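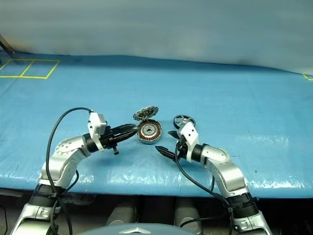

양팔 셀에서는 한쪽 팔이 멈추면 나머지 팔도 당연히 멈추는 것 아니냐는 질문이 지난 시간 끝나고 게시판에 올라왔다. 당연하면 좋겠다. 두 팔의 제어기가 따로 있고 비상정지 회로를 각각 물려 놓은 셀에서는, 왼팔이 얌전히 서 있는 동안 오른팔이 하던 일을 마저 한다. 성실한 것은 좋은데 사람이 손을 넣은 뒤에도 성실하다는 점이 문제다. 그래서 이번 주는 이 질문에서 출발한다.

9주차 강의 노트: 협동 작업대의 규칙과 관행

1. 표준은 누가 읽는가

산업용 로봇의 안전 요구사항은 ISO 10218에 있고, 협동 운전에 관해서는 ISO/TS 15066을 같이 본다. 두 문서를 다 읽고 셀을 꾸미는 사람은 드물고, 셀을 다 꾸민 뒤에 읽는 사람은 많다. 뒤쪽 방식이면 읽는 내내 괴롭다. 설계 단계에서 위험성 평가를 먼저 하라는 말이 그렇게 앞에 적혀 있을 줄 몰랐다는 표정을 매년 본다.

자주 나오는 오해 하나. "협동로봇을 샀으니 협동 작업은 안전하다." 안전한지 따지는 대상은 로봇 한 대로 끝나지 않고 그리퍼, 부품, 작업대, 주변 구조물까지 들어간 응용 전체다. 힘 제한이 걸린 팔이라도 끝에 뾰족한 손가락을 달면 접촉 면적이 줄고, 같은 힘이라도 압력은 올라간다. 카탈로그의 둥글둥글한 곡면은 팔의 이야기이고, 손끝의 이야기는 아니다. 톱니 모양 핑거는 부품을 잘 문다. 손가락도 잘 문다.

2. 공유 영역

두 팔의 그리퍼가 작업대 가운데로 모이는 배치에서는 가운데가 곧 공유 영역이다. 모터 고정자나 톱니 기어처럼 작은 부품을 한자리에 모아 놓으면 두 팔 모두 거기로 가려고 한다. 이 강의에서 쓰는 원칙은 아래와 같다.

- 공유 영역에는 한 번에 한 팔만 들어간다. 두 팔이 같이 잡아야 하는 공정은 별도 모드로 분리하고, 그 모드의 속도 상한을 따로 정한다.
- 점유 신호는 들어가기 전에 요청하고, 완전히 빠져나온 뒤에 반납한다. "거의 나왔음"이라는 상태는 만들지 않는다. Plustow 셀의 초기 코드에 그런 상태가 있었고, 그 결과 그리퍼 핑거를 새로 주문했다.
- 통신이 끊겼을 때의 기본값은 "점유 중"이다. "비어 있음"으로 두면 편하다. 사고가 나기 전까지는.
- 정지 회로는 두 팔을 하나로 묶는다. 묶지 않겠다면 그 이유를 위험성 평가서에 쓴다. "배선이 귀찮아서"는 지금까지 인정된 적이 없다.

3. 바닥 표시와 작업대 표시

작업대에 붙인 노란 테이프는 부품 위치를 알려 주는 데는 쓸모가 있다. 안전장치로는 쓸모가 없다. 로봇은 테이프를 읽지 않고, 읽더라도 존중할 의무가 없다. 영역 제한은 제어기의 안전 등급 기능으로 설정하고, 테이프는 그 설정과 일치하도록 나중에 붙인다. 순서를 바꾸면 테이프에 맞춰 안전 영역을 그리게 되는데, 그 테이프는 대개 손에 잡히는 길이만큼 잘라 붙인 것이다.

덮개용 비닐도 규칙이 필요하다. 주름이 있으면 평평한 부품도 기울어질 수 있고, 번들거리는 표면은 비전 쪽에서 싫어한다. 티칭할 때와 운전할 때 시트 상태가 다르면 높이값을 다시 확인한다. 시트를 당겨 폈으면 그것도 변경이니 기록지에 적는다.

4. 케이블

손목 쪽으로 올라가는 케이블은 여유가 모자라면 뽑히고 남으면 걸린다. 적정 길이는 계산서에 나오는 값에서 시작하되, 모든 관절을 한계까지 저속으로 돌려 보고 정한다. 이때 반드시 확인할 것:

가) 고리 모양으로 뜬 케이블이 반대편 팔의 경로에 들어가는지
나) 케이블 타이가 관절의 회전부를 가로질러 묶였는지
다) 브래킷의 나사 머리에 피복이 쓸리는지

다)는 다들 건너뛴다. Skolthorpe 실습 셀의 원인 불명 통신 오류가 다)였고, 원인을 알아내기까지 13일 걸렸다. 그동안 소프트웨어만 4번 다시 설치했다.

5. 운전 전 점검

점검표는 짧아야 쓴다. Stullach 양식의 초판은 3쪽이었고, 모든 칸이 같은 펜으로 같은 각도의 체크 표시로 채워져 돌아왔다. 지금 쓰는 것은 한 쪽이다.

- 비상정지 버튼을 실제로 누르고 두 팔의 정지를 확인했다
- 작업 영역 안에 공구가 없다
- 그리퍼 핑거의 체결 상태를 손으로 확인했다(전원 차단 후)
- 현재 프로그램 버전과 평가서의 버전이 같다
- 마지막 변경 이후 저속 시운전을 했다

첫 항목의 "실제로"는 나중에 넣은 단어다. 넣게 된 경위는 실습 시간에.

6. 변경 관리

핑거를 바꾸거나 부품을 바꾸거나 작업대를 옮기면 평가를 다시 한다. "조금만" 옮긴 경우도 같다. 조금의 정의를 두고 토론하는 시간이 재평가하는 시간보다 길다.

과제

각 조는 담당 셀의 공유 영역 점유 규칙을 한 쪽으로 작성하고, 통신 단절과 전원 복귀 두 경우의 동작을 표로 붙인다. 제출 마감은 2026년 6월 8일. 표준 문구를 그대로 옮긴 답안은 받지 않는다. 표준은 이미 있다. 재평가 실습은 7월에 하며, 참고할 서식은 Bhattacharjee 실습 자료 묶음의 부록에 있다.

문의: 강의 게시판 이용 | © 양팔 로봇 응용 실습 강의 자료, 무단 전재 금지 | 맨 위로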